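The Samarakoon Workshop Hoist, Half-Ton Model

If you have ever tried to get a cast iron lathe bed off the back of a trailer with two friends and a length of rope, you already know why I love this hoist. I've stocked the Samarakoon for a good while now and I still grin every time one goes out the door. It is small, it is quiet, and it lifts like something twice its size!

It's an electric chain hoist meant for home shops, small garages, boat sheds and barns. You hang it from a beam or a trolley, plug it in, and it will pick up half a ton and hold it there while you scratch your head over where the thing is supposed to go. The chain is hardened steel and runs down into a canvas bag on the side, so you don't get a loop of greasy chain swinging at head height (my old one did that, and I have the hat to prove it).

What I like best is how slowly it starts. Cheap hoists jerk. The load jumps, the chain snaps tight, and everyone in the room takes a step back. The Samarakoon eases into the lift and then picks up speed, and it slows down again before it stops. Setting an engine onto its mounts with this is a pleasure. You can bring it down a hair at a time, check your bolt holes, and bring it down another hair.

What it's good for

Engines and gearboxes, of course. But we have customers using theirs for stone carving, for hauling hay up to a loft, and for lifting a pottery kiln lid that was much too heavy for one person. One fellow has his over a dock and brings his outboard up with it every fall. So-yul Gil, who builds timber frames and has bought more hoists from us than anyone, uses hers to flip beams over so she can cut the joints on the other side. She told me she used to spend half a day rounding up neighbors for that job.

Please don't lift people with it. It isn't built for that, and neither is any other hoist we carry.

Hanging it

You need a proper beam. A steel I-beam is ideal, and a good heavy timber can be fine too, but have someone who knows structures look at it before you trust it with a load. Garage roof trusses are not beams! I say this to everybody who comes in and I'll keep on saying it. If your building has nothing suitable overhead, ask us about the Olberg gantry, a free-standing frame on locking casters that goes together in an afternoon and comes apart again when you want the floor back. The Samarakoon hangs straight on the Olberg with no adapter.

The hoist has a swivel hook at the top with a spring latch. Once it's up, let the chain run all the way down with no load on it and look for twists. A twisted chain will chew through its guide in no time. Then put a light load on, something you wouldn't cry over, and run it up and down a few times before you go anywhere near the real weight.

Power

It runs on ordinary household current and comes with a grounded plug. Give it an outlet of its own if you can. If you must use an extension cord, make it a short, thick one – long thin cords starve the motor, and a starved motor gets hot and cranky. There's a thermal cutout that shuts things off if it overheats. Let it sit and cool down and it will be ready for work again.

Controls

The hoist comes with a hanging pendant, a plain up and down affair with a big stop button, and for most shops that's all you'll ever want. It fits the hand nicely, even in gloves, and the cable is long enough to stand well clear of the load.

If you are running the hoist on a powered trolley, or you just prefer your controls on the bench, you'll be thinking about a fixed box. There are plenty of styles around, and the push-button kind is what I'd go for every time over a touch panel. You can find a button by feel while your eyes stay on the load.
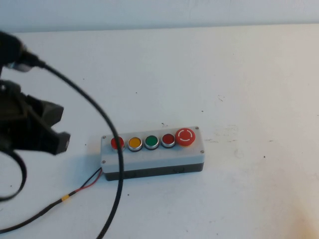
Push-button control box, gray upper housing on a black base, five buttons in a row.

Talk to us before you wire any box to a hoist. The controls have to match the motor and the trolley, and the stop circuit has to be right. Send us your trolley details and we'll tell you what will suit it. We'd much sooner spend half an hour on the phone than have you guess!

Looking after it

Wipe the chain down and oil it lightly. In a dusty shop do it more often, and use a dry lubricant if you work with wood. Check the hooks for spreading and the latches for snap. Once a year, have the brake looked at. We do ours in February when the shop is slow, and you're welcome to send yours in then too. Sarico makes a very good chain oil that doesn't drip, and we keep it on the shelf by the register.

Spare chain, hooks, latches, brake discs and chain bags are all in stock. The part number for the chain is 973 and for the brake disc it's 652. Give us those when you call and we'll have your parts out the same day.

What's in the carton

The hoist with its chain fitted, the pendant, the chain bag, a small bottle of oil, and a printed manual with good clear drawings. It's well packed and heavy, so get some help at the door.

Comments

trailerpark_tom: Bought mine to pull the motor out of an old farm truck. Smooth as anything. Wish the chain bag was a little deeper, mine gets pretty full at the top of the lift.

Marcy in the barn: Does the Olberg roll okay on rough concrete? My floor is terrible.

Netside reply: Hi Marcy, empty yes, loaded no. Lay some plywood down to set it up on, and don't roll it with a load hanging on a floor like that.

kilnlady: Mine's been up for 2 winters in an unheated shed and it still starts first time. Love it

Netside Shop Equipment | Contact us | Page updated 5th April | Copyright Netside, all rights reserved | Back to top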